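Hodetti Kraft Table Roll, two months in

I bought this because every parenting site seems to think a roll of brown paper will save your table. The Hodetti roll costs more than the plain stuff at the hardware store, and the label promises "bleed-proof" paper that "lies flat in seconds." I had doubts about both.

Lying flat first. It doesn't. The outer part of the roll behaves well enough, but the deeper you go the more it wants to curl back up, and I ended up taping the corners every time. The Tritico roll I had before was thinner and curled less. It also tore if you leaned on it with a ballpoint, so I guess you pick your problem. 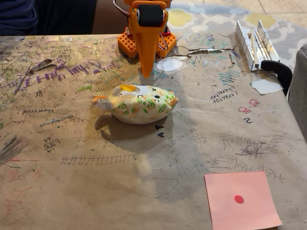

Pencil and crayon are fine on it. Regular markers are fine too if the kids keep moving. Let one sit on the same spot and it goes through — I have a green dot on my table that says so. "Bleed-proof" is a stretch. I would call it slow to bleed.

The cutter is the part I would skip. It's a plastic slider on a rail, and it snags at the same place on every pass. After a week I went back to scissors. The Clunent cutter sold separately may be better, but I'm not paying extra to find out.

As for length, the box says 70 feet. I measured what came off mine and got 66, counting the crumpled end by the tube. Customer service told me that was "within range." Whose range, they didn't say.

It's decent heavy paper at a silly price. 2 stars, and I'd buy it again only on sale.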